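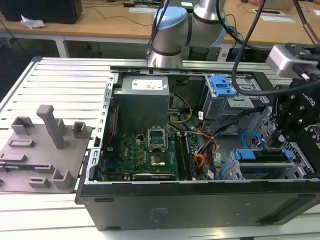 Cenard 252 Workshop Dust Extractor with Bench Nozzle

Article no. 3591
In stock at our warehouse in Nallitz

The Cenard 252 is a small dust extractor for workshops where fine, dry dust must be removed close to the place of work. It is used by repair shops, model makers, watch and clock workshops, school laboratories and also by people who restore old radios at home. The unit stands on the floor or hangs on the wall, and the flexible arm brings the nozzle to the bench.

We have sold the Cenard series for many years. The 252 replaces the older 250, which is no longer produced. Filters and hoses of the 250 fit also on the new model, but the wall bracket does not. If you already have a bracket from the old model, please order the adapter plate together with the unit (see Accessories).

What is new compared with the 250

The motor is now mounted on rubber feet inside the housing. Customers told us often that the old model made the shelf vibrate when it was hanging on a thin wall, and this was a fair complaint. The speed is set with a turning knob and no longer with a three-step switch. The power cord can be unplugged from the unit, so a damaged cord can be replaced without opening the housing.

The filter door opens now to the front. With the 250 it was necessary to take the unit down from the wall for each filter change.

Technical data

Housing: powder-coated steel, gray
Arm: flexible, three joints, length 814 mm
Hose connection: 38 mm
Filter: pre-filter mat and fine filter cartridge
Speed control: stepless, with knob
Power cord: detachable, with grounded plug
Mounting: floor or wall, bracket included
Foot switch: optional

Please tell us in the order which plug you need. Without this information we deliver the plug that is usual in the country of your delivery address.

What is in the box

Extractor unit with motor
Flexible arm with clamp for the bench
Round nozzle and flat nozzle
One pre-filter mat, already inserted
One fine filter cartridge, already inserted
Wall bracket with screws for solid walls
Power cord
Printed manual in English, German and Czech

Screws for plasterboard walls are not included. For such walls we recommend to place the unit on the floor.

Suitable and not suitable

The 252 is made for dry dust: house dust from equipment that has been in use for a long time, wood dust from light sanding, plaster, eraser crumbs, paper dust. It takes also fine brass filings, if they are cold.

It must not be used for liquids, hot ash, sparks or solvent vapor. For solder fumes please look at the Cenard F series, which has a carbon filter. The 252 has no carbon filter and one cannot be added later. Metal dust that can burn, for example aluminum or magnesium from grinding, must also not go into this unit.

Working with the nozzle

Place the clamp on a table edge that is firm. Bring the flat nozzle near to the object, a hand's width is enough, and loosen the dust with a soft brush in the direction of the nozzle. Start with low speed. With full speed small screws and washers can be pulled in, and then you must open the filter door to find them. We sell a mesh insert for the nozzle that holds them back.

When you clean electrical equipment, disconnect it from the power first. Hold fans still with a finger or a wooden stick, they should not be turned by the air stream. Do not touch circuit boards with the metal edge of the nozzle.

For furniture and larger parts the round nozzle is better. It can be taken off the arm and used by hand.

Filter change

The pre-filter mat can be knocked out and used again several times. Do this outside the house. The fine filter cartridge cannot be washed. When the suction becomes clearly weaker and a clean mat does not help, it is time for a new cartridge. Turn the old one to the left, pull it out, put it in a bag and close the bag. Used cartridges from normal household dust can go into the residual waste.

Please do not run the unit without cartridge. The dust goes then directly through the motor, and this damage is not covered by the warranty.

Accessories and spare parts

Pre-filter mat, pack of five
Fine filter cartridge
Mesh insert for flat nozzle
Soft brush with long hair, made by Widmer
Foot switch with cable
Adapter plate for old wall bracket
Extension hose
Replacement clamp

The Widmer brush is also available with a short hair for dust that sits more firmly. The foot switch is plugged between the cord and the unit and needs no installation.

From our customers

"I restore tube radios and the dust in them is sometimes thicker than the wood. Before, I carried every radio to the balcony and used a brush and a mask. Now I can stay at the bench also in winter. The arm could be a little longer for big cabinets."
Blažena Vaněk, Zistov

"Good unit, quiet on low speed. On high speed you cannot listen to the radio next to it. The filter door is a big improvement. I took one star away for the cord, it is too short for our room and we needed an extension."
Benedikt Wyss

"We have three of them in the school workshop. The students understand the knob immediately. The clamp has left marks on a soft table top, so please put a piece of cardboard under it."
Yasmine Helmy

Answer from the shop: Thank you for this remark. Clamps delivered from January on have a rubber pad. If you have a clamp without pad, write to us and we send the pads without cost.

Delivery and return

Orders that arrive before noon leave our warehouse on the same working day. The unit is sent in one carton. Please keep this carton during the return period, because the arm is easily bent in other packaging. You can return an unused unit within the return period stated in our terms. Opened filters cannot be taken back.

The warranty is two years for the unit and the arm. Filters, brushes and the rubber pads are wearing parts.

Questions about the product

Technical advice: Hubert Gasser
Orders and spare parts: Brigitta Ammann

We answer in English, German and French. For spare parts please have the serial number ready. It is on the plate behind the filter door.

Page last changed: January 12, 2026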